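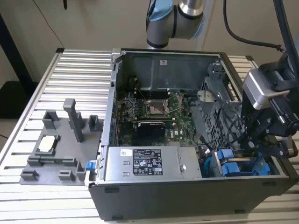
27 March 2024

Back on the Dell tower, and I'm happy to say it's a friendlier machine than I feared. It lies on its side on the slatted table — much the best way to work on it, I think, though Diane Lachance likes hers standing up and we'll never agree. The socket lever is easy to reach with a fingertip, so please go gently near it, and don't touch the bare socket.

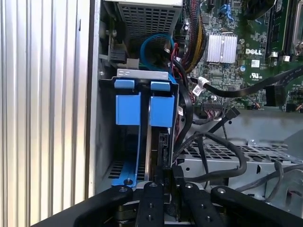 The drive bay is the part I like best. The blue carriers have blue latch tabs at the top, and you can find them at a glance even when your eyes are tired (mine were!). The blue SATA cable loops below the power supply grille, so tuck your sleeve in before you lean over it.

Tsion Hadgu wants the bay notes added to the Gronham binder, page 48, and I promised to do it before May. Still to do: ask Abdella for more small screws, and find my good screwdriver.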